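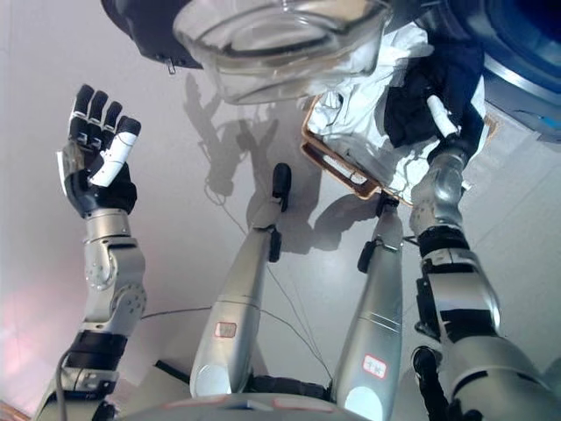

Laundry is a harder benchmark than it looks

By Hagos Tufa
2018-04-26

Shirts have no fixed shape, and most of the difficulty follows from that. A planner built for boxes can assume that what it measured a second ago is still true. With a heap of white cloth and one dark piece bunched against it, each touch changes the problem. A five-fingered hand adds ways to hold the fabric, but it also adds joints to control and surfaces to snag.

Vendors prefer to quote success rates. At Grube, where I spent part of November, we logged 149 attempts at lifting a single garment from a mixed pile. The share that ended with exactly one garment in the hand was 40 percent. Folding was not attempted. A person on the same line does the job without looking down.

Shop-floor work is further along, mainly where somebody has already removed the variation. The Stuvero cell loads flat parts from a fixture and runs well over 60 cycles an hour - provided the fixture is full and square. Tip the parts into a bin and the rate collapses.

My view is that household machines should be judged on unsorted laundry, in a room with a hard floor, trailing cables and other objects within reach. Until a supplier publishes that number, with the failures included, I would not budget for one.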